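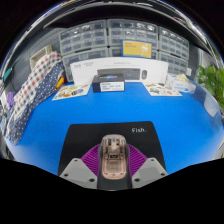 How Do You Test a Robot's Fingers?

By Nest Rees

Pick up a pencil. Now pick up a mug, then a sock. You probably didn't think about your fingers at all. They knew how wide to open and how hard to squeeze.

A robot has to be given fingers that can do this, and people have tried many kinds. The part of a robot that grabs things is called a gripper. Some grippers have two fingers, some have three or more, and some have no fingers and use suction, like a vacuum cleaner hose stuck to your palm.

Hard fingers and soft fingers

Hard fingers are good at holding things with flat sides, such as a box. A round object is more difficult. A hard, flat finger touches it in only a small spot, so it can roll or slip away.

Soft fingers bend. One well-known kind has thin ribs inside, with gaps between them. When the finger pushes on a ball, the ribs let it curve so that it wraps partway around. More of the finger touches the ball, and the ball stays put.

Soft fingers have problems too. They can be too floppy for heavy things, and they can twist when you lift something by one end.

A gripper you hold in your hand

You don't need a whole robot to try out a gripper. A person can hold one and use it to reach for things on an ordinary desk. A camera on the gripper shows the job from the gripper's side, with the fingers in view. 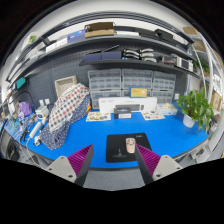
A computer mouse makes a good test. It has a curved top, and it is wider than a pencil and smoother than a sock. The fingers have to open wide enough to fit around it and then close on both sides. If one finger gets there first, it may push the mouse away.

Making the test fair

Suppose you want to compare two grippers, the Skoltov and the Zodholm. You let each one try 100 times to pick up the same mouse from the same mat. You write down every try, even the bad ones. If one gripper got an easy object and the other got a hard one, you wouldn't learn much.

Then you change one thing, such as the object or the place where it starts. Changing everything at once makes it hard to tell what made the difference.

Try it yourself

You will need 2 wooden rulers, a tennis ball, an eraser, a sock and some thin sponge.

Hold a ruler in each hand and use them as fingers. Try to lift each object 4 times and write down how many tries worked. Tape a piece of sponge to the end of each ruler and do it all again.

Which object changed the most?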